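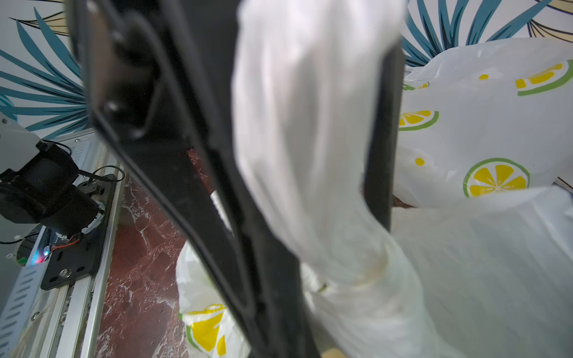 November, 6:40 a.m.

Replayed the overnight logs before touching anything. The planner stalls came back, same signature as last week: the grasp server returns a pose, the motion planner accepts it, then the right arm sits at pre-grasp until the watchdog fires. Moved the log parser off the Ciron box onto the bench machine so I can read traces without stealing cycles from perception.

The cause is duller than I hoped. Drendov publishes depth at 30 Hz and the segmentation node stamps its masks on output instead of copying the stamp from the input frame. When inference runs long, the synchronizer pairs a mask with a later depth frame. With a rigid object the error is small enough to pass. With a thin plastic bag the mask edge lands on whatever is behind it, the depth jumps, and the pose check rejects the target every cycle. Changed the node to carry the input stamp through. One line, plus a test that should have existed in the spring.

Bags remain the worst class we have. Translucent film gives the depth sensor holes, and printed film gives segmentation too much. The lemon print is a fair case: the model likes to return each slice as its own instance, and the merge step then refuses to join them across the white areas. I raised the merge distance and it swallowed the neighboring bag. Put it back. The better fix is to merge on the wrist view, where the folds are legible, and leave the overhead view to propose regions only.
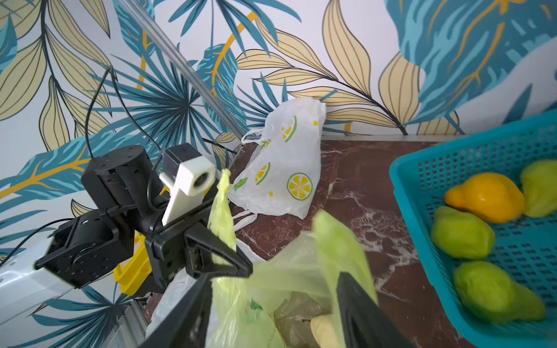
Green film behaves differently again. It is light enough that the contents show through, and the detector sometimes labels what is inside and drops the bag. Added a containment rule to the Tarawneh config: if a produce box sits inside a film mask, the grasp candidate goes to the film, preferably at the twisted neck. Crude, and it will be wrong for netting, but I would like one behavior I can predict before training anything.

Control side. Gripper close is still position-commanded with a current limit, so on film the fingers reach the target width with no current rise and the state machine reports an empty grasp. I split the check in two. Width and current decide for rigid classes; for film we use the wrist image difference after a short lift. Timeout is 800 ms, which feels long, but the image queue needs most of it. The lift itself is 6 cm at reduced speed.

Noon. Reran 400 logged grasp attempts through the patched pipeline offline. Stalls at pre-grasp are almost gone; the few left are all inverse kinematics failures near the wrist limit, which is a separate ticket. Offline replay says nothing about contact, so I am not writing this up as a fix yet.

Dillberg still wants the config format frozen before the merge. I would leave the film rules out of the freeze and keep them in an overlay file. Two of the thresholds have already changed since breakfast.

To do: unit test for the stamp passthrough on dropped frames. Log mask age at the planner. Find out why the left arm driver prints the same joint warning twice at startup.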